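Edier Forum > Arms and Grippers > Data collection

Thread: How varied do the backgrounds need to be? (shoe placing task)

hadon_neelam
August 10, 2021

We are collecting demonstrations for a policy that picks up a shoe and puts it on a shelf board, or takes it off again. One arm, teleoperated, one fixed camera. So far we have 304 episodes I would call clean. Each one is cut at 45 seconds, and most finish well before that.

My question is about the background. The camera looks straight across the table into the rest of the workshop, so every episode has shelving, ducts, lights and whoever is working at the back. Pichit wants to hang a plain sheet behind the table and start again. I would like to keep what we have. We don't have the operator hours to do both. 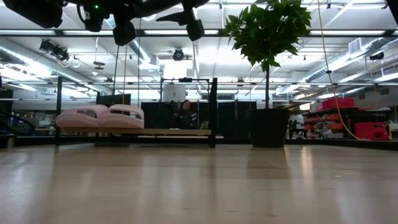

View from the fixed camera, both shoes on the board, arm at upper left.

The potted tree and the shoes are meant to be there. Everything past the rear rail is just the room. The policy trained on the first half of the set does fine when the workshop is quiet and gets worse when it is busy, but I only ran nine trials of each so I don't want to lean on that.

Neelam

pichit_w

I'm the Pichit in question, so I may as well put my side. I don't mind a busy background if it changes properly between episodes. Ours doesn't. The ducts and the racks are in the same place every time and the only thing that moves is people. So the policy can learn the room as a fixed thing, and then a person walks through and it is thrown. A sheet takes the whole problem away.

Also the table top is glossy and picks up reflections. I'd put a matt cover on it while we are at it.

sointu_k

I would not use the sheet. We did that in Lakport two years ago with grey cloth on three sides, and the numbers on the bench were lovely. Then we took the cloth down for a visit and the arm reached for the wrong end of the shelf. We ended up collecting again with the cloth off.

If the thing will be used in a room, collect in a room. Move the camera a little each session and shift the tree.

pichit_w

Sointu, did you move the camera during that first lot? If it was in one spot for the whole set I'm not sure the cloth is what did it.

sointu_k

No, it was fixed. Fair point, I can't separate the two. I still wouldn't hang a sheet.

camacho_h

Two things from me.

The light at the back of the room and the strips on the ceiling would bother me more than the people. Check whether your camera is on auto exposure. The arm is nearly black against all that white, and if the exposure shifts, the gripper will look different from one episode to the next. Lock it before you record anything else.

Second, the shoes. Are they pink in all 304? If so I'd spend the operator hours there and leave the background alone. We had a policy at Sandhu that was really just a colour finder.

hadon_neelam

Exposure was on auto. I've locked it now, thanks.

The shoes are the same pair throughout, yes. We have a second pair in dark blue and I was saving them for testing.

camacho_h

Keep the blue for testing then, and buy a few more pairs in other colours for training. Don't mix the two up. Write the pair into the episode notes when you record, it's miserable to go back and do it from video.

chaiwat_w

Could you crop? If the shelf and the gripper's path fit in the lower two thirds, cut off the ceiling and most of the lights go with it. It costs nothing and you keep all the old episodes.

pichit_w

The arm comes in from the top left, so a crop loses part of it. The gripper would mostly stay in. I'd be willing to try it.

sointu_k

Keep the uncropped files whatever you do.

hadon_neelam

All the originals are kept. Plan for now: train once on the cropped set and once on the full one, then 30 trials each with people moving about at the back. Pichit gets his matt cover for half of the new sessions, and no sheet until we've seen the results. I'll post them in this thread.

pichit_w

Fine by me. I'm keeping the sheet, though.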